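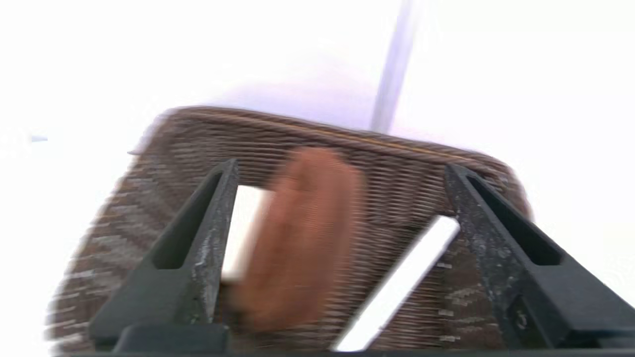 El año en que nos dio por las cestas

Crónica de una fiebre doméstica que empezó con el pan y acabó en el recibidor

Por Dalia Fawzy

Mi abuela tenía una cesta. Servía para el pan los domingos, para las pinzas de la ropa los lunes y, durante una gripe memorable, para transportar a la cama todo lo que un enfermo puede exigir en un día. Cuando se desfondó, mi abuelo la arregló con cordel de embalar y siguió en activo hasta que alguien la perdió en una mudanza. Nunca oí a mi abuela llamarla «pieza».

Hoy tengo en casa seis, y eso que me considero una persona moderada. Hay una para las bufandas, otra para los mandos a distancia, una tercera que compré para guardar las dos primeras y que resultó pequeña. Las demás están vacías. Según la dependienta que me las vendió, vacías «respiran».

Quise averiguar en qué momento un objeto que servía para llevar patatas se convirtió en un rasgo de carácter, así que pasé unas semanas visitando a gente que sabe del asunto, o que al menos cobra por él.

El piso donde todo tenía su sitio

Empecé por Bouchra Shawky, organizadora profesional, que me recibió en un apartamento recién ordenado del barrio de Paredes. Los dueños estaban de viaje y creo que hacían bien. En los estantes no quedaba a la vista ni un cargador, ni una factura, ni uno de esos botones de abrigo que todas las familias conservan por si aparece el abrigo.

«La gente cree que le sobra ropa», me explicó Bouchra mientras abría un armario. «Lo que le sobra son superficies. Si hay una balda, en dos días hay encima unas llaves, un termómetro y la garantía de la batidora.»

Su método consiste en meter las llaves, el termómetro y la garantía en una cesta. Le pregunté dónde se buscan luego las llaves. «En la cesta», dijo. Le pregunté en cuál. Bouchra pasó a enseñarme el baño.

Hay que reconocerle el resultado. En aquella casa reinaba una calma de balneario y me marché con la voluntad de cambiar de vida. La voluntad me duró hasta el portal, donde recordé que el termómetro de mi casa lleva desaparecido desde el último intento de organización integral. Sospecho que respira en alguna parte.

Una breve historia del mimbre en el salón español

El mimbre ya había pasado por casa antes. Quien creció en cierta época recordará el sillón de respaldo en abanico, majestuoso en las fotografías e imposible de habitar en pantalón corto. Recordará también el revistero, el costurero con tapa y aquella lámpara que proyectaba en el techo la sombra de una araña gigante. Luego llegó el metacrilato y todo aquello se fue al pueblo, que es donde van los muebles a esperar a que tengamos razón otra vez.

Melquiades Jaramillo no se enteró de que el mimbre se había ido. Trabaja en un taller con una sola ventana y una radio que únicamente sintoniza una emisora de pasodobles, y lleva toda la vida haciendo lo mismo: remojar, pelar, urdir, rematar. El asiento es una banqueta tan baja que sentarse en ella ya parece parte del aprendizaje.

«Antes venían con la cesta rota», cuenta. «Ahora vienen con el teléfono y me enseñan una foto de una cesta rota, y quieren que se la haga así.»

La base, dice, es lo que importa. Un fondo mal cruzado se puede disimular en la tienda, pero no en el mercado con cinco kilos de naranjas. Me hizo probar. En el tiempo que él tardó en rematar un asa yo produje algo que describió, con mucha delicadeza, como «un comienzo». Lo tengo en el recibidor. Se cae hacia un lado.

Pregunté si le molestaba que sus cestas acabaran llenas de cables. Se encogió de hombros. Las patatas tampoco le daban las gracias.

El precio de lo sencillo

La palabra clave de este negocio es «honesto». En el catálogo de Flato, una tienda de decoración que antes vendía exclusivamente espejos, hay una panera honesta, un cesto de leña honesto y una bandeja honesta que cuesta 123 euros. No quise preguntar por las deshonestas, que a lo mejor me las puedo permitir.

Ashraf Zaki, el encargado, defiende el precio con una serenidad admirable. Habla de horas de trabajo, de fibras, de transporte, y en eso tiene toda la razón: trenzar a mano es lento, y que durante décadas lo hayamos pagado como si fuera gratis dice poco de nosotros. Después habla de «la energía del objeto» y ahí me pierde.

Su competidora, Jetlow, ha optado por el camino contrario y vende juegos de cestas encajadas unas dentro de otras, como muñecas rusas con complejo de despensa. Uno sale de casa a por una y vuelve con la familia entera. La más pequeña no sirve para nada conocido. He visto usarla para una sola cebolla. 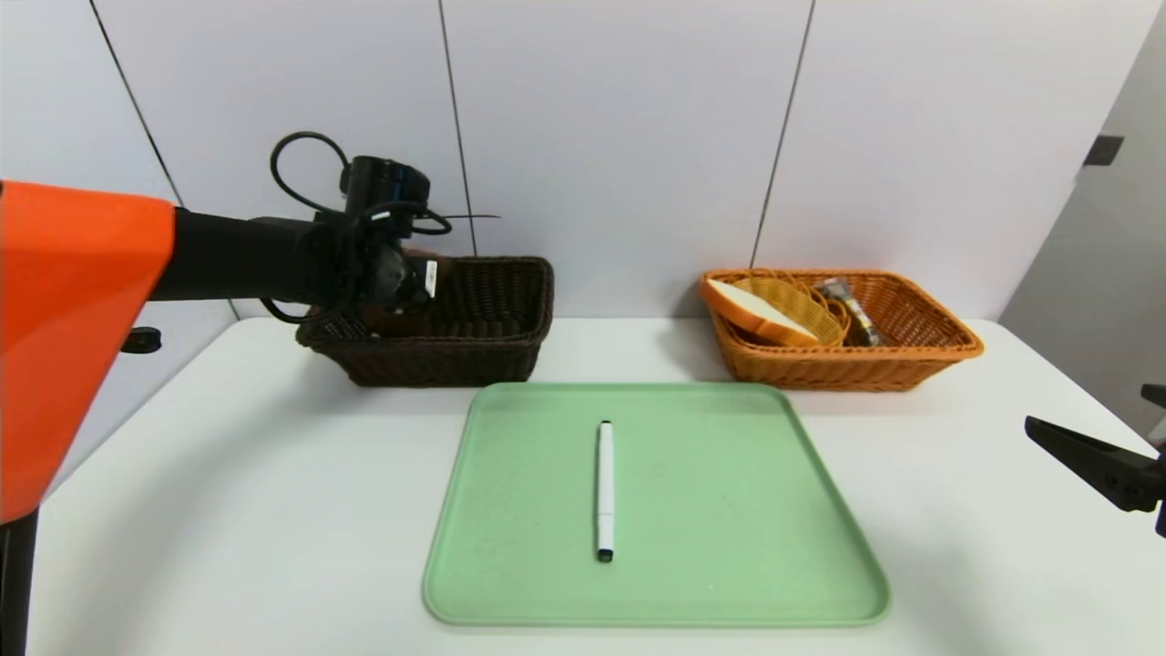

La escuela japonesa, con matices

Para que no se diga que me quedé en el barrio, hablé también con Kohei Kuroda, que imparte un taller de cestería de bambú los sábados por la mañana. La sesión a la que asistí se celebró el sábado 5 de febrero de 2022, con un frío que aconsejaba cualquier actividad antes que meter las manos en agua.

Éramos un grupo silencioso: dos arquitectos, una señora que hacía regalos de boda para sobrinos todavía solteros y un hombre al que su terapeuta le había recomendado «algo con las manos» y que no abrió la boca hasta el café. Kuroda habló poco. Nos enseñó a partir una caña a lo largo y a desconfiar de las prisas. Corregía los errores deshaciéndolos, en silencio, con una paciencia que a mí me resultaba más dura que una bronca.

En la pausa le mencioné la fiebre de las cestas, esperando un suspiro de maestro antiguo. Nada de eso. Le parecía estupendo. Su madre, me dijo, guarda las suyas en cajas de plástico para que no cojan polvo.

El curso dura 22 horas repartidas hasta abril y ofrece la posibilidad de llevarse a casa hasta cinco piezas, según el talento. Yo me he apuntado. Mi objetivo es una.

Instrucciones para no acabar como yo

Todos los entrevistados, incluido Zaki en un momento de debilidad, coinciden en algunos consejos que transcribo por si todavía están ustedes a tiempo.

Antes de comprar, conviene levantar la cesta y mirarla por debajo. Melquiades insiste en que ahí está toda la información, y es cierto que en las tiendas queda uno como un entendido.

El mimbre agradece un paño húmedo de vez en cuando y detesta el radiador. Si cruje al apretarlo, está pidiendo agua. En Hasix, una droguería de las de mostrador, me vendieron además un cepillo específico que es idéntico al de las uñas.

Las etiquetas, según Bouchra, hay que ponerlas por dentro, para no estropear el efecto. Esto obliga a abrir todas las cestas para saber cuál había que abrir. Se lo hice notar y apuntó algo en su libreta.

Y una cesta para las cosas sin sitio es suficiente. Con dos, ya no se sabe en cuál de ellas no tienen sitio.

La semana pasada, buscando las bufandas, encontré por fin el termómetro. Estaba en el congelador, dentro de la bolsa de los guisantes. De cómo llegó hasta allí no tengo ninguna teoría, y Bouchra, a quien se lo conté por teléfono, me ha ofrecido un presupuesto para la cocina.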